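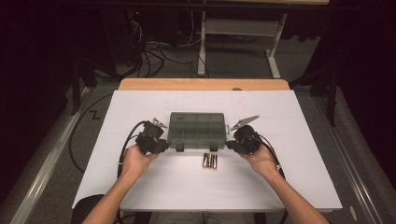
Incidencia: la política entrenada con demostraciones de pinza manual no reproduce la mejora anunciada
Proyecto: Ultano
Componente: recogida de datos / entrenamiento
Prioridad: media
Estado: abierta

Descripción
El informe interno de septiembre afirma que, con 50 demostraciones hechas con pinzas de mano, la tarea de guardar pilas AA en el organizador sale igual de bien que con 400 teleoperadas. He repetido el entrenamiento con la misma configuración y no lo veo. Abro ticket porque en Ferrand ya están planificando la siguiente campaña con esa cifra y preferiría que alguien la compruebe antes.

Pasos para reproducir
Descargar el conjunto de manipulación bimanual, versión 2.
Entrenar con la configuración por defecto y 3 semillas.
Evaluar con el organizador cerrado y las pilas en fila delante.

Resultado esperado
Algo comparable a la tabla del informe.

Resultado obtenido
La política llega al cierre del organizador y ahí se queda dudando. Una semilla abre la tapa con cierta regularidad; las otras dos empujan la caja por el tablero. La tabla del informe solo recoge una semilla y no dice cuál.

Comentario 1 (recogida de datos)
¿Has comprobado la calibración entre las dos pinzas? En las sesiones de Bresetti hubo un desfase de tiempo entre izquierda y derecha que se corrigió después. Si bajaste los datos antes de la corrección, eso explica los empujones.

Comentario 2 (autor del ticket)
Bajados después. He vuelto a alinear las trayectorias a mano en un puñado de episodios y el desfase no aparece. Reentrenado, mismo comportamiento. No descarto la calibración, pero la hipótesis ya ha servido para explicar tres resultados distintos y empieza a valer para todo.

Comentario 3 (entrenamiento)
La tapa es translúcida y cambia mucho según la luz. Nosotros evaluamos siempre sobre tablero blanco. ¿El vuestro?

Comentario 4 (autor del ticket)
También blanco. Y si el método depende del color del tablero, eso tendría que figurar en el informe, donde pone "robusto a cambios de entorno" sin ninguna prueba al lado.

Comentario 5 (entrenamiento)
De acuerdo en quitar esa frase. Sobre la semilla: he mirado los registros y se eligió la mejor en validación. Las demás no se llegaron a evaluar en el robot.

Comentario 6 (autor del ticket)
Entonces la comparación con teleoperación no se sostiene tal como está escrita. Puede que el método funcione, no digo lo contrario, pero con esos datos no se sabe.

Pendiente
Evaluar todas las semillas en ambas condiciones, con las mismas posiciones iniciales.
Pedir a Drotovov los registros de fuerza del cierre, si los guardaron.
Retirar la tabla del informe hasta tener lo anterior.

Cambio de estado: abierta → en espera de datos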